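Progress report, second period
25 July 2018
By Lucian Crăciun

The Wurkik student robotics project has now used nine months of its grant. This report covers the work since the last one, the spending to date, and what we plan to do before the final report in October.

The grant pays for one two-arm station and the parts and supervision needed for students to run it. The station was assembled by the spring group, who worked from the Fastia drawings and changed them in two places. They moved the base mounts onto a single front rail, and they closed the workspace on three sides so that dropped parts stay inside. Both changes have been kept.

The summer class has 10 students, split between mechanical work and programming. Two students left in June for family reasons and their places were filled from the waiting list. Attendance has been good apart from the first week of July, when the building was closed for two days.

The task we set for this period is sorting wire. Students write a program that picks wire from the work surface and puts it into one of two baskets. We chose wire on the advice of the Gullora teachers, whose students had found blocks too easy after a few sessions. Wire bends, catches on itself and seldom lies the same way twice, so a program that depends on fixed positions fails early.

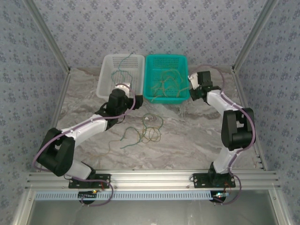 Our target for a single-arm pick was 45 successful placements out of 90 attempts. The class passed this in the second week of July with short, separate pieces. Results with tangled wire are well below that and we are not yet reporting a figure, as the students have changed their counting rules twice. A placement now counts only if the whole piece ends up inside the basket.

Using both arms together is behind schedule. The two programs run well on their own, but when both arms go toward the middle they have to take turns, and the code for taking turns was rewritten this month. One student group is testing a simple rule in which the left arm always goes first. A second group wants each arm to claim part of the surface. We will pick one by the end of August.

We lost some 10 hours of class time to a cable that kept pulling tight near an elbow joint. The students rerouted it with more slack and the fault has not come back. Cable checks are now on the start-up sheet.

Spending is within budget. The largest item this period was replacement gripper parts from Bellini, which arrived late but complete. We have not used the travel money and ask to move it to the parts line. A revised budget is attached.

Work planned for the next period: finish the turn-taking code, repeat the tangled wire trials under the new counting rules, and have the students write a short build guide for the next class. A visit from your office would be welcome at any session after the August break.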